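Levgate Robotics Club: Putting the Gripper on Linus

Halina Górecki and Marwan Kassab worked out this order over 4 builds, and it goes so much faster now!

1. Turn the arm off and park it low.
2. Hold the mounting block against the wrist and start every bolt by hand (yes, every one, before you touch the hex key).
3. Tighten in a cross pattern, a little at a time.
4. Fit the fingers and slide them open and closed. They should move freely.
5. Power up and run the wrist camera at low speed.
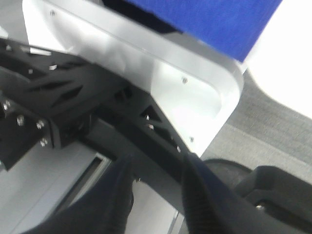

Camera aim is my favorite part, so take your time with it! Tilt the mount until both fingers show at the bottom of the view. The black printed truss will fill a lot of it, but you can see through the openings, and the ribbed finger stands out nicely as your reference. Save the pose as "Illitz" and go try a pickup!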